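Re: [surgbot-club] Suturing task – are we really doing this in March?
From: Amerley Fiadzo
To: surgbot-club list

Hi all,

Sorry for the slow answer, I had coursework due and then my laptop decided to update itself for most of an evening. Quoting Bjarke so people who joined after the freshers' thing can follow:

> On Monday Bjarke Bundgaard wrote:
> I've read the Walport rules twice now and I still think the suturing
> task is a step too far for us. Peg transfer we can do in our sleep.
> With suturing we need to find the needle, grab it in the right place,
> drive it, let go, and pick it up again with the other arm, and our
> tracker loses the thread whenever there's any shine on the surface.
> We have 18 people on the list and maybe five who turn up. Can someone
> convince me?
>
> Bjarke

Right, I'll have a go at convincing you! I do agree about the tracker, by the way, and I don't think the stuff Kausar has been training on will help much, as it's all matt foam pads with nice thick thread.
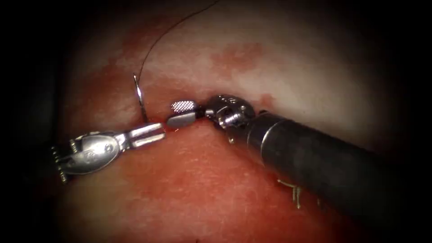
The handover is the bit I'd put our time into. At the moment our planner treats "push the needle" and "take the needle" as two separate jobs with a full stop between them, and both arms go back to a parking position in the middle, which is daft and eats the clock. What I'd like is for the second arm to be waiting close by while the first one works. Look how near the two tips are to each other, with the needle standing in the tissue just beside them and one set of jaws held slightly open. Our collision margin would never allow that! It was set in the first year of the club by somebody who (quite sensibly) didn't want to pay for a new wrist, and I think we can bring it in a lot if we only relax it for the tips and leave the shafts alone. Paraschiva has a branch called gekar that does something like this, but it hasn't been merged and it crashes on the old machine.

Then there's the glare. I ran our segmentation on 149 frames and it made a right mess of 21 of them, nearly all of them ones with a big bright patch in view. Mostly it calls the highlight a needle. Sometimes it finds the needle and then gives up on the thread completely, so Bjarke, you're not imagining it.
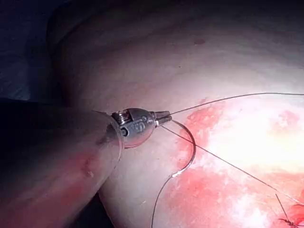 Amerley Fiadzo
Software lead, Wirnix student surgical robotics club

Anyway, a view like this one is what I'd like us to be able to cope with by the end of term. The jaws have the needle by one end and the thread comes off the other, which our code would be fine with, but then there are more bits of thread going off in other directions and a great white blown-out area next to the lot. Joining the right thread to the right needle is the hard part. My idea is to start at the shiny end of the needle and follow the thread outwards a little at a time – Baudry (our old tracker, for the newer people) did it that way before we swapped it out, and the code is still in the repo.

So, what I'd need:

Kausar – could you add some glossy surfaces to the training set? Even cling film over the pads would do for a start.

Paraschiva – please can you push gekar somewhere I can see it, crashes and all?

Bjarke – would you do the timings for the handover with the parking step taken out? I've got 2 versions of the config and I'll put both in the shared folder tonight.

Nigel Stockdale has said we can have the lab until 9 pm if somebody signs the key back in. I can do that as long as I don't miss the last bus.

If the timings are still awful after that I'll stop going on about it and we can enter peg transfer only. The entry form lets you change tasks up to the week before, I checked.

Amerley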